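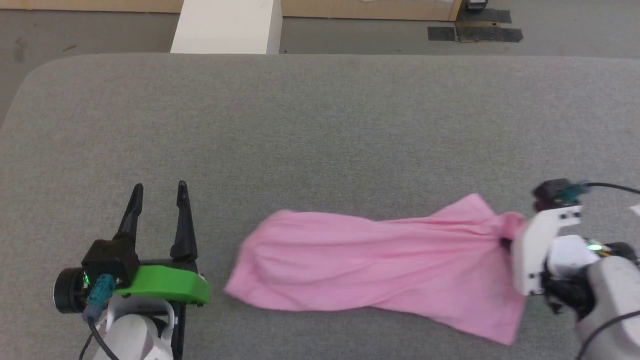

One end held, one end loose.

Can it do the laundry yet? A picture page

I have been following household robots for years now, mostly as the person in the family who gets stuck with the folding, and I still get a little jump in my chest when a machine picks up something soft. Boxes, fine. Bottles, fine. Cloth is different! Cloth has no shape until you give it one, and it loses that shape the second you let go.

So this page is all about one pink cloth on a gray table, and two robot arms. Click through, or just scroll. I've put a few words with each picture and then a lot more words at the bottom, where I answer the things people wrote in about after the dishwasher gallery.

If you came over from the Kusuvton newsletter, hello! The page on shop-floor work (bin picking, bagging, the label machine at Bundgaard) is still up and I'll add to it in January.

A word about the opening picture, which I love. The right gripper has the narrow, twisted end of the cloth pinched shut, and the other end billows out in the middle of the table. Meanwhile the left gripper has its fingers apart with only air between them. If you have ever tried to fold a fitted sheet with one hand while holding the phone, you know the position.

What I'd be looking for here, if I were the machine, is a corner. People find corners by feel, without thinking. We run a thumb down the edge till it stops. A gripper with two stiff fingers mostly has to find them by eye, and a bunched cloth hides its corners better than a cat hides in a closet. Hrvoje Kovačević and I argued about this for a whole train ride back from Besasari. He thinks the answer is better fingers. I think it's better guessing: grab anything, lift it, look again, and let gravity do the sorting. We both got louder as the train got emptier.

On to the close view, looking out past the fingers from the gripper itself.

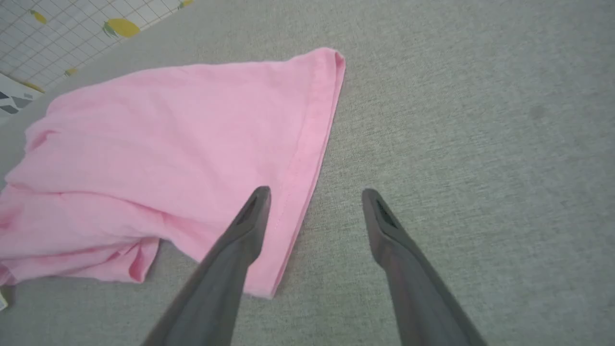
Left fingertip over the cloth, right fingertip over bare table. Look for the stitching along the hem.

I could look at this one all day. From up here by the fingers the job gets very small and very clear: there's a hem, a straight one with a faint line of stitching beside it, and it leads up to a corner that has folded over on itself. That doubled-over bit is such a nuisance. Is it a real corner, or only a fold pretending to be one? I have been fooled by those with my own two hands and a good lamp.

Then look at how wide the gap between the fingers is. One is over pink, the other over gray. To pick up a single layer you need the fingers to come together on the edge without pushing the whole cloth along the table, and a soft surface helps a lot. On my kitchen counter, which is stone, anything thin skates away when you pinch at it with tongs (I tried, with barbecue tongs, and a pillowcase, for most of a Tuesday evening). On the padded ironing board it went much better. I got hold of the edge four times out of 10 on the counter. On the board I stopped keeping score because I was having too good a time.

And yes, lemons in the top corner. Yellow lemons on a grid. I want that print for my kitchen.

The last picture goes back to the wide view, with the cloth in a long loose roll, the kind of thing you find at the bottom of the basket and have to shake out before you can even tell which way is up. A human would do exactly that: pick it up at one end, snap it once, done. Shaking is a wonderful trick and I wish more machines used it. It takes speed, though, and speed near people makes everyone careful, quite rightly.

Check the folds near the middle for the little white care label. Labels are a gift! On most of my clothes a care label is sewn into a seam, so if you can see one, you have a pretty good clue about where you are on the garment and which side is the inside. I would dearly like to know how many folding programs use that. The lemons are back too, five of them this time, behind the table. 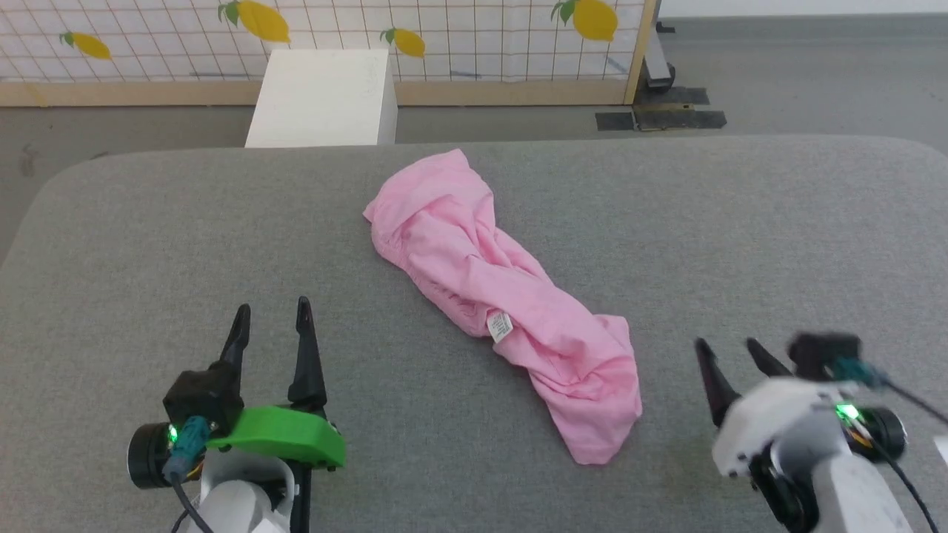
So, yet or not yet?

My answer is: partly, and more than last year. I'll go chore by chore, since that's what most of you asked for.

Folding from a flat start. Getting good. Lay the towel out square and plenty of machines can make a decent rectangle of it. Slower than my grandmother, who could do a stack while telling you what was wrong with your haircut.

Folding from a heap. This is the real one, and it's the one that decides whether I ever buy something. Crumpled to flat is most of the work. Once it's flat I don't even mind finishing it myself.

Matching socks. I've seen it done with very different socks. I own eleven pairs of nearly identical black ones, so call me when that's sorted.

Loading the washer. Better than I expected. Stuffing things into a round hole is forgiving work, and a dropped sleeve can be poked back in.

Unloading the washer. Worse than I expected! Everything is wrapped around everything else, and wet cloth is heavy.

Shop-floor work. Ahead of the house by a good way, and the reason is dull: at work the same item comes down the same belt at the same height. The Pevero laundry let me stand by the towel line for a morning, and I watched 552 towels go through the flat folder. People fed every single one of them in by the corners. The machine folded beautifully. The people found the corners. I keep coming back to that whenever somebody tells me folding is solved.

Things you asked

How long would one T-shirt take? It depends so much on the start that I don't trust any single number, mine included. Ask to see it begin from a crumpled ball, and ask to see the whole thing without a cut.

Why two arms? You can fold with one, the way you can butter toast with one hand. Two lets you stretch the cloth, and a stretched cloth shows its edges. Watch your own hands next time you do a load and count how often both are busy.

Why grippers and not hands? Fewer parts, fewer things to go wrong, easier to mend. I used to find two-finger grippers a bit sad. Now I think they're terrific. Two fingers is a pinch, and a pinch is most of what I do with laundry.

Would it work in a small apartment? Mine is 454 square feet and the table alone would be a problem. I would happily give up the dining chairs.

Do you get anything for writing this? No, I pay for the page myself and I do it for fun. Firms sometimes let me in to watch, as Pevero did, and I say so when it happens.

Next up

Dish racks, I think, or making a bed, if I can talk Hrvoje into writing down his side of the corner argument. Send me your worst chore and I'll go and look for a machine that's trying it. Window blinds already have three votes, one of them mine.

Urszula Nowakowski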